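Walking the Baselik Loop at a Slow Pace

21 July 2024
By the walking pages editor

Print this article | E-mail this article

She had given herself six weeks for the Baselik Loop and finished in nine. The route is 408 miles, starting and ending in the town of Queiroz, and most people who walk it are faster. She is a retired bookkeeper and asked that we leave her name out.

"I wasn't in training," she said. "I'd walked on weekends. I bought boots in the spring and wore them around the house."

The first days were hard. She carried a tent, a stove and two paperbacks, and mailed the stove home from Fereo. After that she ate cold food or bought a meal when there was one.

"I thought I would think about big things out there," she said. "Mostly I thought about lunch. Then one afternoon I noticed I hadn't thought about anything for an hour, and I sat down on a wall and cried. I wasn't sad. I still can't tell you what it was."
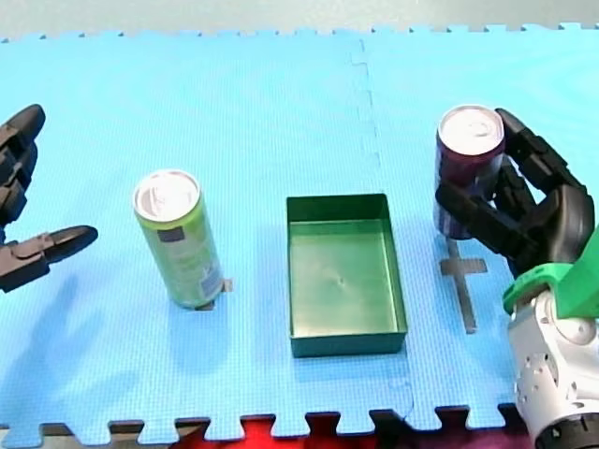

Sleep was the other trouble. She is a side sleeper, and her air pad leaked from the second night on. At a hostel past Fereo another walker gave her a piece of foam to put under it. She says the best kind is the blue puzzle mat with the tabs that lock together, because you can take one tile and leave the rest at home. She slept on foam all the way to Romero Pass.

The pass is 2,699 feet, the highest point on the loop. She crossed it in fog and saw almost nothing.

"People ask about the view. I tell them I saw my feet."

She walked alone by choice and ate with others in the evenings. Some of them still write. She said the walk made her more patient with her sister, and less patient with meetings at church.

In September she plans to go back and walk the section from Romero Pass down to Queiroz, which she rushed the first time. She has set aside 6 days for it.

"I'd like to see what was on the left side," she said. "I had blisters and kept looking down."

Related items
Packing for a long walk after 60
Walking alone, eating together
Readers' letters: why we went back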